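Simulation: wrist fault on the Grurnis drawer task

Users of the Grurnis task set will have noticed that the storage unit tasks were withdrawn on 29 Aug 2019. The cause has been found and a corrected build is in test.

The fault showed up in a batch of 49 overnight runs on the rendered kitchen, using the Cisura controller. In 12 of them the arm stopped with a joint torque alarm while the gripper was low over the front of the unit. Victor Nyanda replayed the logs and found that the alarm was correct. The fingers were pressing on something the planner believed to be free space.

The planner and the renderer were reading different files. The renderer had the new bar handles, raised on two short legs. The planner still had the old flush pulls from the spring model, so its collision shapes stopped at the surface of the wood. Any path that crossed a panel at low height was accepted as clear. 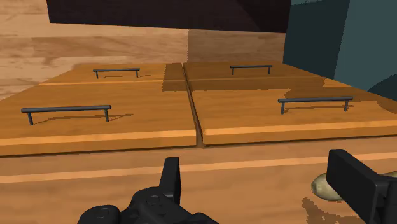
Small loose items made matters worse. The potato used in the pick tasks has its own collision shape, but its contact margin had been set to zero during an earlier speed test and never restored. A finger coming down beside it could overlap the shape slightly before contact was reported, and the solver then pushed the two apart with far too much force. Two of the alarms came from this alone and had nothing to do with the handles.

None of this damaged hardware. Felista Okoth points out that the same planner file was due to go to the real arm at Mollel in October, where the torque limit is set higher and the stop would have come later. The transfer is on hold until the new build passes.

Changes in the test build:

Both programs now load one geometry file, and start-up fails if the checksums differ.
The contact margin is restored for all loose items and can no longer be set to zero.
Minimum travel height over the unit is raised to 36 mm – this adds a little time to each run.

Anyone holding results from the withdrawn tasks should mark them as suspect and rerun them. Logs with torque alarms are still wanted; please send them to the Kekilau fault desk with the controller version included.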